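Stornix > News > Press releases

Print this page | Send by e-mail

Category: Education and Youth, Robotics

PRESS RELEASE

Students in Dusholm teach two robot arms to work on old computers

Dusholm, July. The student robotics club Gethin has opened the second part of its project on the repair of desktop computers with robot arms. The project is supported by the company Stornix, which gives the club its workshop room, the arms and the time of its engineers. In this school year 30 students take part.

The task of the students sounds simple. A used computer is placed on the bench, already open, and the robot arms must handle the parts inside: the processor, the memory and the drives. For a person with some practice this is the work of a few minutes. For a robot each of these parts is a separate problem, and each problem was given to a separate student team.

The processor team started with the question of where to put a chip safely. The students drew their own tray in the computer class, and it was made on a 3D printer. The tray has a square pocket for the processor and stands on the bench at the side of the computer. According to the team, the final shape was version 13. The earlier versions are kept in a cupboard and are shown to new members in their first lesson.

The drive team has a different difficulty. The space near the drives is narrow, there are thin wires close to it, and the gripper must come down from above without pulling on them. The students write each movement in small steps and test it first at low speed. 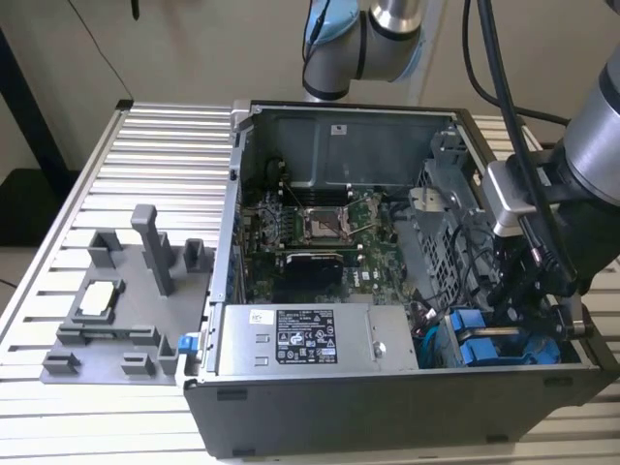
How the students are evaluated

The club does not give marks. Every team keeps a log book, where it writes each attempt and the reason why it was good or bad. Up to now the log books contain 291 attempts, and 101 of these were accepted by the supervisors as fully correct. The supervisors say that this is a fair result for the first year, and that the notes of the failed attempts are used in lessons more often than the others.

"When we began, my students wanted to write the whole program in one evening," says Branwen Eynon, head of the Gethin club. "Now they first discuss who holds the part, from which side the arm comes, and what happens if the part slips. I am very glad to see this, because it is the way how engineers speak to each other."

Next steps

In autumn the club will meet the student team from Istov for a friendly competition. Both teams will receive the same model of computer and the same list of parts, and they will see the list only in the morning of the event. Parents and other guests are welcome to watch from 10 a.m.

Applications for the new school year are open until the end of August. Previous knowledge of programming is not required, but students should be ready to come every week. The participation is free of charge.

Contact for press and schools: Branwen Eynon, Gethin student robotics club, Dusholm

Print this page | Send by e-mail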